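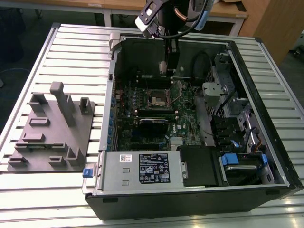
A Dell tower on its side with the panel off, CPU socket open and bracket raised.

Opening up an old desktop

Lay the tower flat before you do anything else inside it. Working on a standing case means reaching in sideways, and a dropped screw ends up behind the power supply. Any flat bench will do. A slatted top like the one we use in the Elthorpe shop is fine, but put a tray under it for the screws that fall through.

Shut down, switch off at the wall and pull the power cord. Hold the power button in for eight seconds, then touch bare metal on the case before you touch a board.

Dust first. Short bursts of canned air, can upright, and hold fan blades still with a finger. Do the power supply from the outside only. Never open one up.

Coloured plastic usually marks the parts meant to come out by hand. In this tower the hard drive sits in two blue clips, and there is a blue tab at the end of the power supply. Squeeze or press — don't pry. If a clip won't move, look for a cable you've missed.

With the processor out, keep everything away from the socket, including canned air and sleeves. Bent pins are the most common reason a board comes back to our Trestau counter. Lower the bracket if you're stopping for lunch.

Label cables with masking tape as you unplug them. A photo on your phone helps too, but tape stays put when the bundle shifts.

Allow 20 minutes for a dust and check, nearly double that if the graphics card is coming out. Old drives should be wiped before they go to the recycling depot. Drinum takes bare cases and boards, but not monitors.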